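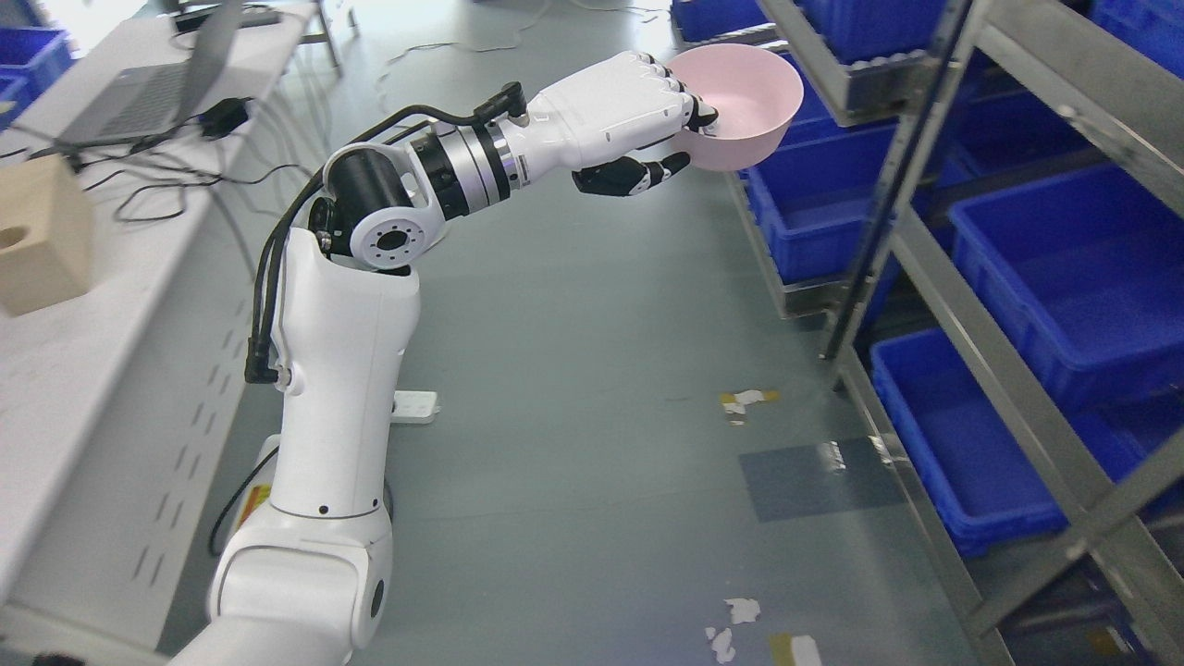 Ticket 175: Hand loses grip strength during long holds
Product: Lonach arm and hand kit, evaluation unit
Site: Clatdale workshop
Opened: 8th December
Priority: Normal
Status: Waiting on vendor

Problem

We are reviewing the Lonach kit before the trial period ends in January. The hand closes on the pink plastic bowl and lifts it without trouble. If the arm then holds still, the fingers start to relax and the bowl slips. No error shows on the laptop. The status page says "grip OK" until the bowl is gone.

Short holds are fine. The slip has come as early as 63 seconds into a hold.

Setup

Hand, factory grip profile, firmware 3.18 as shipped. Fingers over the rim, thumb underneath. The test is a pick, a lift and a hold in front of the blue bins. Nothing else was running on the controller.

Log

Entry 1. Restarted the controller and the laptop software. Ran the hold test again. Same result.

Entry 2. Checked the cable that runs back over the elbow. Reseated the connector by the wrist at both ends. No change.

Entry 3. Cleaned the black fingertip pads with a dry cloth, then with the wipes from the kit. The bowl sat better at the start but still slipped.

Entry 4. Tried a lower arm pose with the elbow less bent. No change, so we put the arm back in the usual pose.

Entry 5. Raised the grip force one step in the profile menu. The hold lasted longer. The setting went back to default after a power cycle — the save button gives a confirmation but does not seem to write anything.

Reply from Grunbridge support

Thank you for the log. The hand lowers motor current during a hold to limit heat. On your firmware the lower level is set too low for thin, smooth objects. Please open Hand > Advanced > Hold Current, choose "Sustained" and export the profile to a file. Load the file by hand after each restart for now. The save fault is known and has been passed to the firmware team.

Entry 6. Set Hold Current to Sustained and loaded the profile from file. Ran 18 holds of 3 minutes each. No slips. The back of the hand was warm after the last one.

Still open

Fix for the save button. Please also confirm whether Sustained is safe for a full shift — the manual gives no limit. We can't sign off on the kit until we have both.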